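Section 7. Shelving and Labeling the Paperbacks

Read this section before you load the Kever book unit for the first time. The unit must already be fixed to the wall (Section 6). Do not load an unfixed unit, even for a short time.

7.1 Before you start

You will need the label sheet, a soft dry cloth, the two sliding bookends and a pencil. Set the unit's bottom shelf to the tall position if you plan to keep picture books there. Paperbacks fit on the middle and upper shelves at the standard peg height.

CAUTION: Do not load more than 20 pounds on any one shelf. Thick paperbacks weigh more than they look when a shelf is full.

7.2 Sorting

1. Stack the books by series first, then by author. Books that do not belong to a series go in a separate stack.

2. Wipe each cover with the dry cloth. Do not use a damp cloth on paper covers or on the page edges.

3. Look at the spine. Light creases are normal on a book that has been read many times. If pages are coming away from the glue, put the book aside for repair and do not shelve it.

4. Leave ribbon bookmarks in place. Tuck the loose end down between the pages so it does not catch on the book next to it.

NOTE: Numbered series are easier for children to put back if they run left to right on one shelf. If a series is too long for one shelf, start it on the upper shelf and continue below.

7.3 Loading a shelf

1. Start at the left side panel and work to the right.

2. Stand each book upright with the spine facing out.

3. Stop when you can still slide a flat hand between the last book and the bookend. Books packed too tightly bulge at the page edges, and children will pull them out by the top of the spine.

4. Slide the bookend up to the last book and press down until it clicks.

5. Check that the title can be read from a standing position 60 inches away. Turn any book that has been put in backward.

CAUTION: Keep fingers clear of the bookend track when you press down.

7.4 Labels

1. Write the series name on the label in pencil first, then go over it in ink.

2. Fit the label into the clip on the shelf edge, under the first book of the series.

3. Spare labels are part number 31 in the parts list. Use only the Kever size, as wider ones will not seat in the clip.

Books with thick spines, such as the yellow paperback with "30-STOREY TREEHOUSE" on its spine, should stand next to the side panel or a bookend.

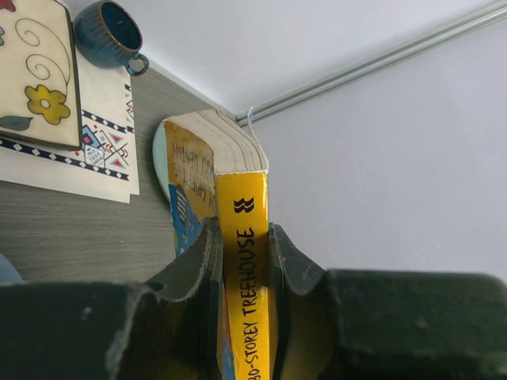 7.5 Changing the shelf height

1. Take all books off the shelf.

2. Lift the front edge and pull the shelf toward you.

3. Move all the pegs to the new row, check that they are level, and push the shelf back until it stops.

Gurnis Home Storage | Customer help: see back cover | Copyright Gurnis. All rights reserved. | Back to top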